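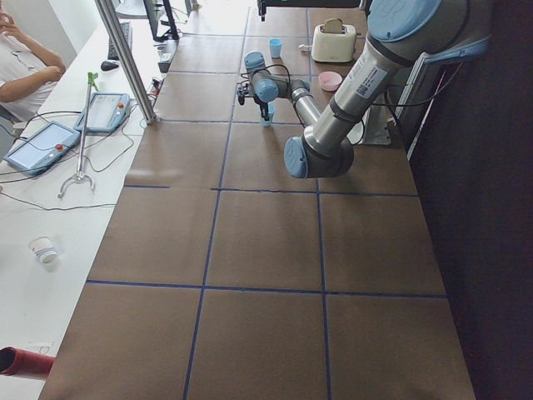
4. Packing Lists and What Trekkers Carry

4.1 Setting

The hut-to-hut route from Conutitz to Ornbridge takes most walkers a week, counting the rest day at Paisan that everyone says they will skip and then takes. The operators who sell the route send each client a packing list on booking. The lists are long, confident and, as far as we could establish, descended from a single document written for a colder mountain range. One still advised clients to bring spare batteries for a cassette player.

Our question in this section is a modest one: how much of what the list demands ends up in the pack, and how much of what ends up in the pack was never on the list. Earlier work on trekking loads has mostly dealt with total weight. Weight is easy to measure and hard to argue with, but it says little about why a person would carry a hardback atlas over a pass.

4.2 Procedure

We approached walkers at the Conutitz trailhead over two seasons, the second ending in November when the upper hut closed its shutters and its cook went home. Those who agreed emptied their packs completely, and each item was sorted into one of our categories. In all, 230 packs were unpacked this way. Repacking was left to the owners, who were often surprised to find that the contents no longer fit.

Figure 4. Work table marked out in rectangles with dark blue tape over brown kraft paper.

Participants were asked to give a reason for each item not on the operator's list. We accepted all reasons, including "my sister put it in." A second, shorter interview took place in Ornbridge at the end of the walk, usually in the bakery, where we asked which items had been used. We did not inspect the packs again. After a week on the trail few people wanted us to, and we did not press them.

Coding was done by the second author and checked by Torben Voß, who had worked two summers as a guide on the Rurkby side and held strong views on umbrellas. Where the coders disagreed, the item was discussed until one of them got tired. Umbrellas were eventually coded as rain gear.

4.3 Results

The listed items people most often left at home were the whistle, the sewing kit and the signal mirror. Walkers who did bring a whistle could seldom say which pocket it was in. The first aid kit was nearly always present and nearly always still in its plastic seal, both at the start and, by the owners' own account, at the end. Blister plasters were the exception. They were used, lent, traded and in one case charged for.

Unlisted items were more varied. Food led the category by a wide margin, even though every hut on the route serves a hot supper and sells chocolate at prices that discourage but do not prevent purchase. Walkers explained the extra food as a precaution. Asked against what, they tended to mention the soup at Paisan.

Electronics came next. Chargers outnumbered the devices they were meant to charge, and both outnumbered the sockets in the upper hut, of which there is one, behind the stove. Books were carried mainly by people traveling alone. The heaviest single item that nobody had asked for was a cast iron frying pan. Its owner reported in Ornbridge that he had used it every day, and he looked well fed.

Guided clients followed the list more closely than independent walkers did, as one would expect from people who had paid to be told what to do. They also complained about it more. Several had bought the full set of recommended clothing new, and one couple still had the tags on their gaiters at the Rurkby turnoff, in case the shop would take them back.

4.4 Remarks on the procedure

Two weaknesses should be mentioned. The trailhead is a poor place to ask a person to reconsider a decision, and a few participants quietly removed items once they had seen them laid out among strangers. We recorded the pack as first emptied, so the atlas counts. The other weakness is that use was self-reported. Walkers may have claimed to use things they had carried 700 meters uphill on the first morning alone, and we would probably have done the same.

The operators were sent a draft of these results. One replied, to thank us and to ask whether the whistle could stay on the list.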